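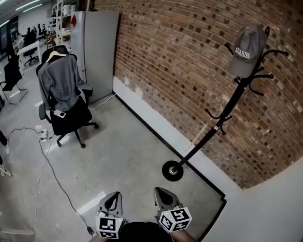 Stoteo Open Day

The Stoteo Open Day is a yearly public demonstration of robot teaching tools, held each April in the workshop of Stoteo, a small automation firm. Visitors try hand-held grippers on household jobs, mainly hanging up and taking down clothes. Usually just called "the open day" by staff.

Background

Started by Esi Fiadzo and Brisa Galindo as an evening for suppliers and friends. Opened to the public the next year. First one had no program and ran late. Fiadzo has run the demonstration side ever since, Galindo the talks.

Venue

A long brick-walled workshop with a concrete floor, white steel beams overhead and rows of fluorescent lights. Coat rack by the wall, office chairs, a fridge further along. Doors open at 10 in the morning. Parking on the street only, and the neighbours do complain.

Demonstrations

The main event is the coat rack task, known in the program as Kun. A person holding a gripper takes a cap or a hanger off one hook and puts it on another. Cube markers covered in black and white squares are fixed under the fingers on one of the grippers, so its position can be worked out later. Harder than it sounds. Caps have a soft edge and a stiff edge and people tend to go for the wrong one, and a hanger will swing if it's bumped.

Shirts come next: a grey long-sleeved one over the back of a chair, to be moved without dropping it. Chair demonstrations were added at the request of Xuân Đặng, who wanted something closer to a real bedroom. 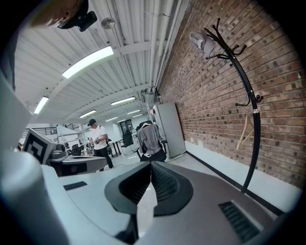
Each turn lasts 2 minutes. Recordings that pass a check go into a collection called Cletanari, which passed 1,000 turns at the most recent open day. Failed turns are kept too, in a seperate folder, after Philomena Ó Conaill argued they were just as useful for training.

Standby

Between sessions the tools go into a mode named Standby, a short break for charging and for clearing the floor. Visitors often take it for a fault. A sign was put up, didn't help much.

Reception

Mostly well liked. Fiachra Mac an tSaoi, writing in a local newsletter, called it "the only open day where I've been told off for being too gentle with a hat." Complaints have been about the queue and the lack of anywhere to sit while waiting. Booking was brought in for the afternoon sessions as a result, mornings are still walk-in.

See also

Coat rack
Fiducial marker
Robot lerning from demonstration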